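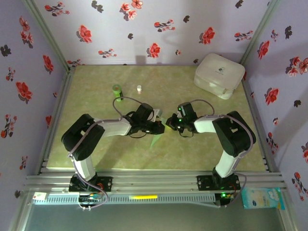
So I finally went to one of those ward meetings I've been complaining about for years (from my couch, with snacks), and I have thoughts! The big item was the Escobar Street rezoning, and I got there at 6:40 in the evening thinking I'd be early. Nope. The parking lot was full and people were standing along the back wall holding signs, half of them for and half against, and one that just said PLILLER, which is the name of the council member and could go either way if you ask me.

If you haven't been following, Pliller wants to cut our ward in two so the new apartments by the Eker lot get their own seat. His people say it's about fair representation. The other side says he's carving off 926 voters who didn't like him last time. I walked in leaning toward the second group and walked out still leaning that way, but less sure of myself than I'd like.

Begoña Manzano spoke first for the neighborhood group and she was terrific. No notes, no yelling, just went street by street and asked who would be driving across town to vote if the line moved. Then Pliller got up and called the whole thing a stunt by sore losers, and wow, the room did not enjoy that. I don't love him but I thought he'd be smarter than that with 100 people staring at him! 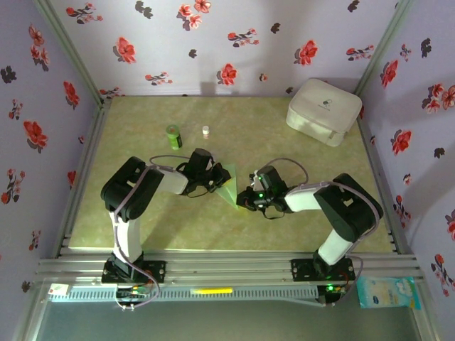 Page 4

Anyway, Satish Thampi, who is running against him in April, got the last word before public comment. He was fine. A bit careful for my taste (he said "process" so many times I started tuning out), but he did promise to put the map back to a vote if he wins, and that got the biggest clap of the night.

I had signed up to speak and then chickened out when they called my name. My husband is never going to let me forget it. What I wanted to ask was why the Wanik Report, the study the council paid for, still isn't posted where regular people can read it. So I emailed the clerk when I got home and I'll put her answer up if I get one. The next vote is in five weeks, and I've already told my sister she's coming with me.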